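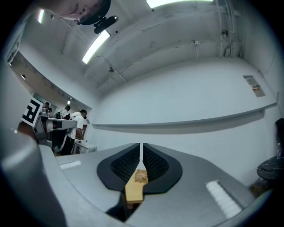 Can I still get the smell of damp out of a tent that was packed away wet?

Chunhua Song
Reading time: 3 minutes

Hello everyone, I hope this is the right section. We came home from a rather soggy week at Rerkby in the rain and I'm ashamed to say our tent went straight into the cupboard under the stairs, still in its bag, and there it stayed for 19 days. My mother-in-law was visiting, then the boiler went, and you know how it is. When I finally pulled it out last night the whole hallway smelt like an old cellar, and there are little grey specks all along the seam by the door.

It's a Skellitent, the four-person one with the porch, and we have had such lovely times in it that I really don't want to throw it out. I've put it over the banisters for now. My sister says to run it through the washing machine on a cool wash, but the label only says "sponge clean" and I'm nervous. Would vinegar do it? And is it safe for the children to sleep in once the smell has gone? We're meant to be going away again at the end of the month, so any help would be very gratefully received.

pegsandguys
2332 posts

Please don't put it in the machine! I did that with our first tent many years ago and the coating came away in flakes like sunburn, and the tapes along the seams went with it. Your sister means well, I'm sure, but a tent is too big and too delicate to be tumbled about like that.

Pick a dry day with a bit of a breeze and pitch it in the garden, or hang it over a line if you haven't the space. Let it dry completely first, then take a soft brush and brush the specks off outdoors, well away from the washing and with a scarf or mask over your nose. After that, sponge the whole thing down with lukewarm water and a cleaner made for tents. Not washing-up liquid, and certainly not bleach. For the specks and the smell I use one part white vinegar to four parts water, dabbed on with a cloth and left for half an hour, but try it on a hidden corner of the groundsheet first. Rinse it well and then leave it up until every last bit is dry, including under the toggles and inside the pole sleeves – those are the places I always used to miss.

You may find the grey marks don't vanish altogether. Ours left a faint shadow by the window which is there to this day, and we've slept under it quite happily for 13 summers. If the smell has gone and nothing new is growing I'd be content to use it, though if one of the children has a bad chest I would be more careful and ask your pharmacist or GP. You'll probably want to spray on some fresh waterproofing afterwards too, and it goes on best while the fabric is clean.

One more thing while I think of it: don't forget the bag. I once spent a whole weekend cleaning a tent and then stuffed it back into the very same mouldy bag, and had it all to do again by the autumn.

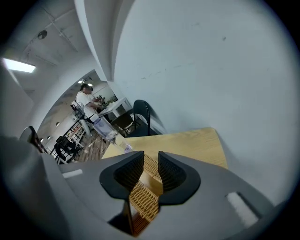

Posted by oldwellies, 7.40 pm

just bicarb. sprinkle it in, leave overnight, shake it out in the morning. worked on my awning and my boots. wouldnt bother with vinegar, makes it smell like a chip shop for a week and the kids will moan

Chunhua Song (replying to pegsandguys)

Thank you so much, what a kind and thorough reply. I had completely forgotten about the bag, and when I went to look it was worse than the tent, so that has gone in the bin and I shall use an old duvet cover for the time being. The forecast is good for tomorrow so I'll get it up on the lawn before breakfast, and I'll try the vinegar on a corner as you say. Oldwellies, thank you too, I may keep the bicarbonate for the groundsheet!

Last updated: March

Related
Best way to fold a tent so it fits back in the bag
Gamico camping stove won't stay lit in the wind
Is Sugiyama seam sealer any good on old canvas?
Bent pole, can it be straightened at home?
Where do you all dry a big tent if you live in a flat?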